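Teaching Bin-to-Bin Picking by Remote Control: How I Record My Demos

I've been steering arms through pick-and-place for a while now, and people keep asking how I get demos that train well, so I finally wrote it down (thanks to Malathi Kulkarni for nagging me!).

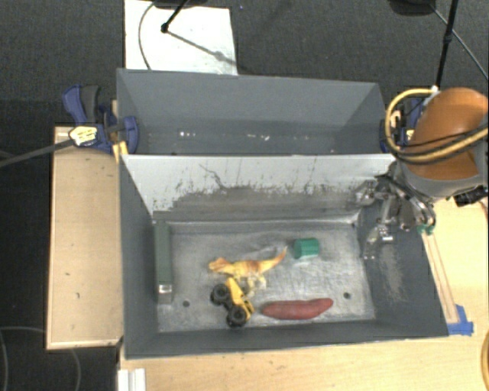
Before you record anything, drive the arm around with the recorder off. I give it seven minutes or so, just opening and closing the fingers and dipping into both bins until my hands stop overthinking it.

Then do this:

Start every demo with the gripper open and up near a corner, clear of the pile. Pick a different corner now and then.

Go for whatever's easiest to reach. With a toy dinosaur and a monster truck lying practically wheel to leg, I come straight down on the body and stay off the tail. Round things like a sweet potato shape want a slow close, or they scoot away on you.

Lift higher than you think you need. The wall between the bins is what you'll hit, and ours has the scrapes to prove it!

Let go low, back off, and stop recording. Don't sit there hovering while you admire it.

If you miss, keep going and try again. I used to delete every fumble, and Geetha Mudaliar talked me out of it. My first clean-only set at Callside was 300 demos and the arm had no clue what to do after a bad grab. The next set was 529, fumbles left in, and it was so much better at recovering.

Clamp your bins down, too. I lost 41 demos one October to a bin that crept sideways, and I'm still a little sore about it.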